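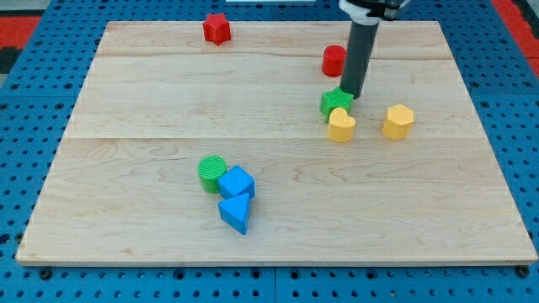
Ticket: Pushing task, teleop demos. Replay drifts off the blocks
Opened by: Đạt Khúc
Assigned to: Vichien Sombatkul
Site: Tuominen bench
Status: Open, waiting on reporter
Date opened: 19 Nov 2018

Đạt Khúc wrote:
Policy trained on the new demo set misses blocks it should hit. I ask for "push the green star to the yellow heart" and the rod comes down past the star, slides along the wood and stops. Same with the blue cube. The Jakholm release notes say 50 demos is plenty for one board. I recorded 50. I would like to know what "plenty" means.

Vichien Sombatkul wrote:
Could be calibration. Did you run the board calibration after the last tool change? If the rod went back in its collar at a slightly different angle, the tip offset is wrong and everything learned on top of it is wrong too.

Đạt Khúc wrote:
I ran it. It reported success. It also reported success last month when I had the wrong tool file loaded, so I don't put much weight on that.

Vichien Sombatkul wrote:
Fair. Try this without the policy: drive the tip by hand to the four corners of the board and write down what the controller thinks it's touching. Then do the same next to a block near the middle.

Đạt Khúc wrote:
Done. Corners agree to within 3 mm. Next to the green star it's 12 mm off, toward the far edge. So the calibration is good exactly where there is nothing to push.

Vichien Sombatkul wrote:
Then the corners aren't your problem. Is the board flat? It's made up of planks, and if it has bowed up along the seams the tip touches early in the middle and the camera solve puts it too far back. Lay a straightedge across it.

Đạt Khúc wrote:
Straightedge shows a bit of daylight at the two ends when it sits over the middle seam. Not 12 mm worth of error, in my opinion. I shimmed it anyway and repeated the check. Now 9 mm.

Next I replayed demo 31 open loop, blocks put back by hand from the first video frame. It missed. If a plain replay of my own joystick motion can't find the heart, I don't see how more training is going to fix it. Support at Curkovus suggested collecting 3000 demos. No thank you.

Vichien Sombatkul wrote:
Agreed, don't collect anything yet. Two things to check in the recordings:
1. Timestamps. Compare the joystick log against the arm log. If the commands were stamped on the laptop and the arm state on the controller, look for a fixed lag.
2. Tool file name in the header of demo 1 and demo 50.

Đạt Khúc wrote:
1. Lag is 140 ms, steady through the whole set. At the speed I push, that's several millimeters.
2. Demo 1 says usmont_rod_a. Demo 50 says usmont_rod_b. I did not change it. Somebody's update script did – the file date matches the last software push.

Vichien Sombatkul wrote:
That would do it. Rod B has a longer offset. You've got two sets of demos that disagree about where the tip is, and the policy is averaging them. Please split the set at the switch, correct the lag, and retrain on the rod A half only.

Đạt Khúc wrote:
Will do. I'm not closing this on the strength of a theory, though. Lowering the severity to normal. I want ten clean replays first, on clustered blocks as well as lone ones, and I want the header check to refuse a mixed set instead of training on it without a word.

Vichien Sombatkul wrote:
Header check filed as a separate request, planned for December. Leaving this one open for your replay results.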